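Ziscombe Clinic News: Before You Order the 40-Day Kit

Several of you have brought in the same flyer since October, the one for the Vaher plan, so it gets the lead spot in this newsletter. The plan is a very low calorie diet with daily drops, sold as a 40-day kit for $238. A "couples" version costs more and, as far as I can tell from the packing list, contains a second measuring spoon.

I read the whole booklet on Thursday, including the small print in the back. My opinion of it went down as I read.

Start with the drops. The front page says they "reset" your metabolism. The back page says they are a food supplement and are not meant to treat anything. Both pages are talking about the same bottle. The label lists a "proprietary blend" with no amounts, so neither you nor I can say what a dose is. If you take blood thinners, thyroid pills or anything for diabetes, I would want those amounts in writing before the bottle was opened.

Then there is the food. The meal chart keeps you under 1000 calories a day, and on some days well under. Most adults who eat that little for 40 days will lose weight with drops, without drops, or with tap water in a nice bottle. The booklet gives the drops the credit. It also has a page of customer stories, every one of them written in the last week of the plan. I looked for one from six months later and couldn't find it.

Romain Tessier at the front desk called the number on the flyer to ask about refunds. He was told that unopened kits can go back within two weeks, less a restocking fee, and that the test strips count as opened if the outer wrap is gone. The strips come from a company called Sornico and can be bought at the Villdale pharmacy without the rest of the box. Whether you need them at all is another question.
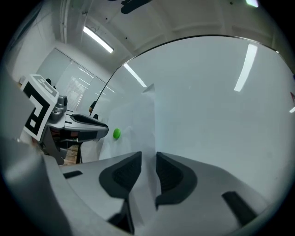

Diabetic patients are the ones I worry about most. Insulin and some of the older pills can push your sugar too low when you suddenly cut your food in half, and the booklet gives this one line, in gray type. It spends far more space on getting moving, with no mention of checking your sugar first. You don't need a kit for that part either. A small ball, like the bright green one in the photo, costs next to nothing, and squeezing or tossing one is a fair start for people who can't walk far. It won't reset anything.

If you have already started the plan and feel shaky, sweaty or confused, check your sugar if you can and treat a low the way you were taught. If it doesn't come up, or you feel faint, get emergency help. Don't wait for an appointment. Otherwise, please don't stop or change your medicine on your own. Ysaline Bouvier, our dietitian, has openings on weekday mornings. Bring the bottle, the booklet and your list of medicines.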